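Werkstattbuch Indamdale, Eintrag 2026-01-21
Thema: Krümel vom Steppbezug abkehren, Kehrschaufel und Handbesen

Ausgangslage: Matratze mit weißem Steppbezug, Muster wellig, wolkenartig. Auf glattem Boden ist Kehren kein Thema, auf Polsterung schon. Die Nähte liegen tiefer als die Kissen dazwischen, und feines Material wandert beim Bürsten in die Naht. Zu klären ist, wie Schaufel und Besen geführt werden müssen, damit die Krümel auf die Schaufel gelangen und nicht in der nächsten Vertiefung liegen bleiben.

Schaufel: weißer Kunststoff, hellblaue Gummilippe an der Vorderkante, Griff umwickelt. Die Lippe ist das entscheidende Teil. Sie muss auf ganzer Breite anliegen, sonst läuft das Kehrgut darunter durch. Auf dem Polster heißt das: Schaufel flach halten und leicht eindrücken, bis die Wölbung vor der Kante nachgibt.

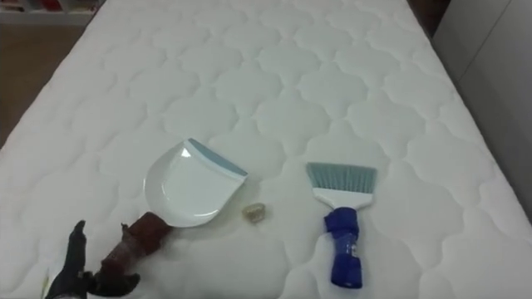 Zu viel Druck ist ebenfalls schlecht. Dann bildet sich vor der Lippe ein Wulst im Stoff, über den der Besen erst hinweg muss. Brauchbar ist ein Druck, bei dem sich der Bezug gerade noch nicht in Falten legt. Einen Zahlenwert dafür habe ich nicht, die Federwaage liegt noch in Galtgate.

Besen: hell blaugraue Borsten, weißer Kopf, Griff blau ummantelt. Kurze Züge, jeweils höchstens über eine Wölbung. Bei langen Zügen federn die Borsten am Ende aus und werfen die Krümel über die Schaufel hinweg. Richtung möglichst schräg zur Naht. Parallel dazu sammelt sich alles in der Rinne.

Die Griffumwicklung bleibt vorerst. Blanker Kunststoff dreht sich bei seitlichem Zug in der Hand, und die Lippe hebt dann einseitig ab. Bei der Schaufel ist das störender als beim Besen.
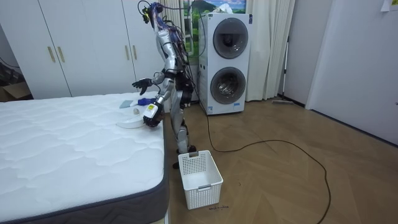 Hanne Lauritsen hält dagegen, man solle den Bezug vor dem Kehren straffziehen, dann erübrige sich die Frage nach dem Druck weitgehend. In Fendgate habe man das bei Polsterauflagen immer so gemacht. Außerdem sei die Borstenlänge wichtiger als die Kehrrichtung, kurze Borsten kämen gar nicht erst bis in die Naht.

Zum Straffziehen: bei losen Auflagen einverstanden. Bei einem vernähten Bezug verschiebt sich das Muster nur wenig, die Nähte bleiben tief. Borstenlänge nehme ich als Variable auf, dazu brauchen wir einen zweiten Besen. Anfrage bei Gatti läuft, Lieferung voraussichtlich im Februar.

Vorgehen bis dahin:

1. Schaufel ansetzen, Lippe quer zur Kehrrichtung, Griff niedrig.
2. Mit kurzen Zügen kehren, nach 3 Zügen die Schaufel ein Stück zurücknehmen und neu andrücken.
3. Besen ablegen, Schaufel vorn anheben und erst dann wegführen. Beim waagerechten Abziehen rutscht das Kehrgut über die Lippe zurück.

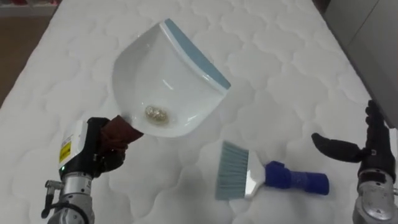 4. Schaufel über dem Eimer ausklopfen, nicht über der Matratze. Anhaftendes mit trockenem Tuch abnehmen.
5. Nähte im Streiflicht kontrollieren, Rest notieren.

Offen: Verhalten bei feinerem Material (Zucker, Salz). Wiegen vor und nach dem Kehren, Einwaage 8 g.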